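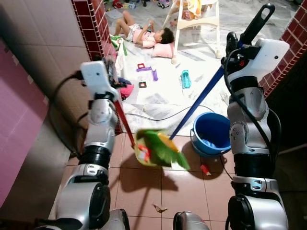
Red-handled dustpan and long-poled green broom or duster, tiled area by the marble-patterned floor.

Kellov Building Users' Forum > Housekeeping > Floor care

Posted by: C_Briggs_Facilities
Members are asked to comment on the proposed sweeping procedure for the reddish-brown tile in the Bodin wing. The tile dates from 1904 and the grout is pale and shows dirt readily. It is proposed that all areas be swept dry with the long-handled broom and pan before any bucket is brought onto the floor. Comments will be accepted until the end of October.
Chiamaka Briggs, Facilities

Posted by: okside_tenant
Our office supports dry sweeping. We would request a firmer broom. Soft bristles pass over the grout lines and leave grit in them.

Posted by: mlt_950
I must disagree with the previous member. Stiff bristles were used in the Kemon corridor for 2 years and the grout there is now visibly worn. The green broom is adequate if the strokes are short.

Posted by: okside_tenant
The Kemon grout was repaired before that period -- the wear may have another cause. I would accept a medium bristle as a compromise.

Posted by: hallway_desk
May I raise the matter of cords? There is a black one lying across the floor behind the blue bucket. The procedure should state that cords are to be lifted before sweeping begins.

Posted by: C_Briggs_Facilities
The point on cords is accepted and will be added as item 10. The bristle question remains open. A medium broom will be placed in the Bodin closet for trial, and members may report their findings in this thread. Dry leaves should go in the pan and not in the bucket.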